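Rirkia Shape and Peg Board, review
4 November 2018

I bought the Rirkia board for my son's third birthday after reading more than 200 reviews of shape sorters, most of which told me the colors were bright. So I will try to write about the things I wanted to know before ordering.

The set comes as a thick base plate with holes cut through it in different shapes, plus the pieces that go in them. Ours has a red-orange plate. The pieces are a mix of solid pegs and hollow tubes, and the purple tube is the tallest thing in the box. It came in a flat carton with a cloth bag inside and one folded sheet of instructions, which you don't need.

The plate is the best part. It's heavy enough that it stays put on a hard floor when a child leans on it. Our old Plarkness sorter was a thin tray, and it slid away every time he pushed a piece down. That was the main reason we replaced it. The corners on the square holes are rounded, and I found no rough spots anywhere when I ran a finger around the cutouts.

Fit is mostly good. The round pieces go in without a fight. The star is tighter and has to be lined up on all its points, and for the first week he gave up on it and handed it to me. Now he turns it until it drops. I would call that the right amount of difficulty for his age. A child under 2 would probably just carry the pieces around, and mine did that for a while too.

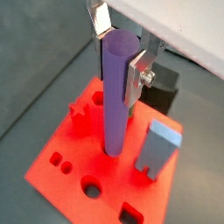 The tubes get more use than the pegs. He looks through them, talks into them and drops smaller toys down them. Being hollow, they are light, and they don't hurt much when they land on your foot. The downside is that a tall tube tips over if he hits it before it's properly in its hole. It doesn't bother him, but it did bother his cousin, who wanted everything standing up at once.

The finish is matte and has held up well. There is one scuff on the purple tube from the driveway. Crayon came off with a damp cloth. I haven't put anything in the dishwasher, and the sheet says not to.

I have two complaints. The bag is too small. You can get the pieces in or the plate in, and with both the drawstring won't close. We keep everything in a shoebox now. The other is the price, 32 dollars, with no way to buy a single replacement piece. I wrote to the shop about that and got a polite reply saying they only sell full sets. If a tube rolls under the couch at somebody else's house, you are out of luck.

I also looked at the Ahonen board, which my sister has. Hers has nicer storage and a lid, but the pieces are all the same height and her kids lost interest in it sooner. For a child who likes stacking and poking things through holes, I'd pick the Rirkia.

Four stars out of five. I took one off for the bag and the missing spare parts. I would buy it again as a gift, and I'd put it in a better box first.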